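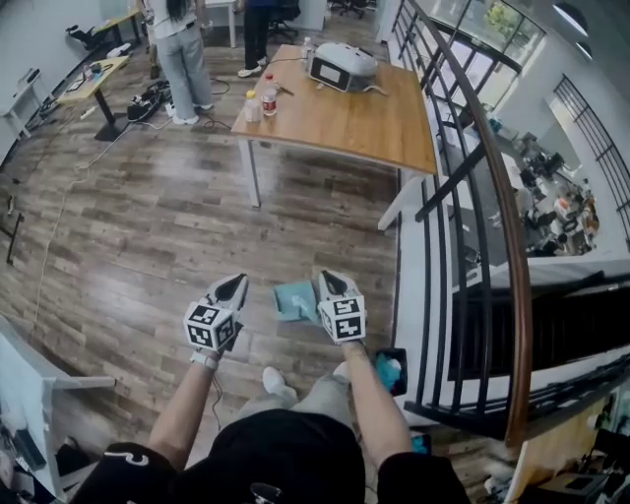 2020년 7월 24일

드디어 봤다! 보소드몬트 터미널에 첫 LNG 운반선이 들어오는 걸 내 눈으로 봤다. 새벽 네 시에 일어났는데 하나도 안 졸렸다. 숙소 식당은 아직 문도 안 열어서 어제 남긴 주먹밥을 먹고 셔틀을 탔다. 바다 쪽 안개가 꽤 짙어서 입항이 미뤄지나 싶었는데, 여섯 시 조금 넘으니까 예인선 불빛부터 하나씩 보이기 시작했다.

배 이름은 스코리디코호. 도면으로만 몇 달을 들여다보던 로딩암 앞에 진짜 배가 서 있으니까 기분이 정말 이상했다(좋은 쪽으로!). 접안하는 데만 한 시간 반이 걸렸고, 계류삭이 다 걸렸다는 무전이 나오자 제어실에서 박수가 터졌다. 나도 손바닥이 얼얼하도록 쳤다.

오전 내내 로딩암 연결이랑 누설 점검을 했다. 2번 암 커플러에서 신호가 한 번 튀어서 다들 얼굴이 굳었는데 체마 쪽 계장 기사가 단자함을 열더니 19분 만에 잡았다. 접점 문제였다고 한다. 그다음이 냉각 단계인데, 나는 이게 제일 재미있다. 배관 온도가 천천히 내려가는 그래프를 보고 있으면 시간 가는 줄 모르겠다. 너무 빨리 식히면 배관 위아래 온도 차가 벌어져서 안 되니까 다들 숨죽이고 숫자만 본다. 점심 도시락은 결국 두 시 넘어서 먹었다. 제육이었는데 다 식었어도 맛있었다.

오후에 네빌 돕슨 소장님이 내려오셨다. 말수가 적은 분인데 오늘은 나를 붙잡고 옛날에 파일 박던 이야기를 한참 하셨다. 제카르에서 잭업 바지선을 끌고 왔던 첫해에는 파도 때문에 작업한 날보다 기다린 날이 많았단다. 잔교 길이가 890미터인데 그때는 그 끝이 평생 안 올 것 같았다고. 한창때는 현장에 2,000명 가까이 있었다니 지금 식당이 왜 그렇게 쓸데없이 큰지 이제야 알겠다. 나는 작년 11월에 왔으니 제일 힘든 시절은 못 본 셈인데, 그래도 소장님이 "자네도 처음부터 있던 사람 같다"고 해 주셔서 하루 종일 입꼬리가 안 내려간다.

저녁 교대 때 적재 유량을 올리기 시작했다. 탱크 압력은 안정적이고 증발가스 압축기도 얌전하다. 탱크 지붕 쪽 계단을 올라가서 항구를 내려다봤는데 배에 불이 다 들어와 있어서 정말 예뻤다. 엄마한테 전화해서 설명하다가 영하 백육십 도 얘기에서 또 놀라셨다. 지난번에도 놀라셨으면서.

내일은 여섯 시 출근, 적재 마무리하고 계량 서류 확인. 검정사가 오기 전에 3번 탱크 레벨계 기록을 뽑아 둘 것. 안전화 끈도 새로 사야 한다. 얼른 자야 하는데 잠이 올지 모르겠다!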